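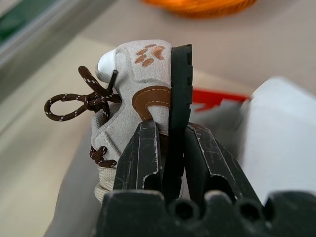

December, 7:40 am

Outsole compound, abrasion and adhesion. Continuing from Albertina's page.

Rakby blend came off the mill last night and sat covered until this morning. Sheeted to the usual gauge. Surface a little tacky on one side, so I dusted it before cutting. Cut the disks from the middle of the sheet only. The edges had folds in them.

Abrasion: 1,000 cycles on the old wheel, then weighed. Loss is higher than the Vuklow blend but inside what Trellonholm will accept for children's sizes. I want to repeat it with the new wheel before anyone quotes it. Euan Moffat thinks the old wheel is glazed and he may be right, the last two runs on it both read low.

Peel test on suede: primer left 50 minutes before bonding. First strip let go at the glue line. Second tore the suede and left the bond alone, so I'm calling the first one bad prep. The nap on that piece was barely roughed. Albertina Bragança has the wire brush at her bench, get it back.

Flex machine stopped at 1,325 with the belt off. No cracks at that point, but it doesn't count as a result. Belt is back on, counter reset, started again at 11:15.

To do:
Order primer (one can left, opened)
New wheel on, rerun Rakby and Vuklow side by side
Ask Xaba if the lighter suede comes from the same tannery as the brown
Label the offcuts in the bottom drawer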